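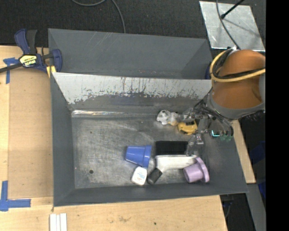

Help wanted at the Mavoletti Kitchen, September start

Hello! I'm Marin, and I run a small cookery school above the old seed merchant's in Hameck. I'm looking for somebody to come and help me with the evening classes from September, and I'd rather write this myself than get an agency to do it, so please forgive the rambling.

A bit about us first. We teach grown-ups to cook ordinary dinners. People come to us when they've moved out, or split up, or retired, or simply got fed up with toast. There's no fancy plating and I don't shout. We do soups, pies, curries, bread on a good day, and one week every term that is nothing but eggs (my favourite, and usually the loudest). Classes run from 6 until nine with a break in the middle for tea, and we never take more than 15 people because that's what the room will hold before the windows steam up completely.

The job is class assistant, and it's part time. You'd be with me two evenings a week in term, plus the odd Saturday workshop if you fancy it. You'd get in at half past four to put the ingredients out, and then once the class is going you'd wander round the benches helping whoever is stuck. Mostly that means showing someone how to hold a knife, or rescuing a sauce, or telling a perfectly good cook that yes, it's meant to look like that! Afterwards we wash up, wipe down and put the shopping list together for next time. I won't pretend the washing up is small. I do my share and I have a decent radio.

I don't mind at all whether you've got certificates. Gumaro Chávez, who had the job before and has now gone off to open his own lunch place in Druretti, had spent years driving a bread van and had never taught anybody anything. He was brilliant at it. What I do need is someone who cooks at home most nights and likes it, who can talk to strangers without making them feel daft, and who can be on their feet for a whole evening. If you've got a food hygiene certificate, lovely. If you haven't, I'll pay for the course and for the time you spend doing it.

Other things you'd probably like to know. The pay is £15 an hour, including setting up and clearing away. You get supper, obviously, and you can take leftovers home (bring tubs, I never have lids that match). Holiday is paid and we close for the school breaks. The number 40 bus stops right outside and the last one back to Vasiliu leaves well after we finish. There's a bike rack in the yard. The school is up one flight of stairs and sadly there's no lift yet, so do ring me if that's a worry and we can talk about what might work.

If you think you'd enjoy it, send me a letter or an email, nothing long, and tell me what you cooked last week. I mean that, it's the bit I read first! Beans on toast is allowed. I don't need a CV, but do put down the name of one person I can ring who has worked with you, paid or unpaid. Please get it to me by 3 Jun 2023.

I'll ask about 7 people to come in for a chat and then to help out at one class, which I'll pay you for whether you get the job or not. It's a much nicer way to find out if we get on than sitting across a desk. Everyone who writes will hear back from me, though I'm slow in exam season when my daughter needs the computer.

Email jobs at the Mavoletti Kitchen, or drop a letter through the green door next to the seed merchant's. If you knock and get no answer I'm probably at the sink, so knock again.

Marin Georgiou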